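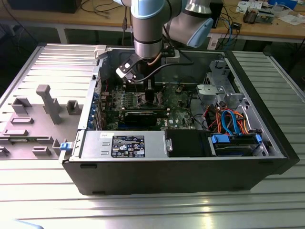 I've been meaning to sort out the old office towers since February, and I finally got the first one open. Laying it on its side with the panel off makes everything easier to reach. The Dell board has a black graphics card in its slot, and the hard drive has blue plastic handles, so I'm hoping it comes out without a screwdriver. The power supply is staying put – new ones cost more than I'd like. Octavio Cabrera has offered me 20 dollars for the graphics card. I'll probably take it.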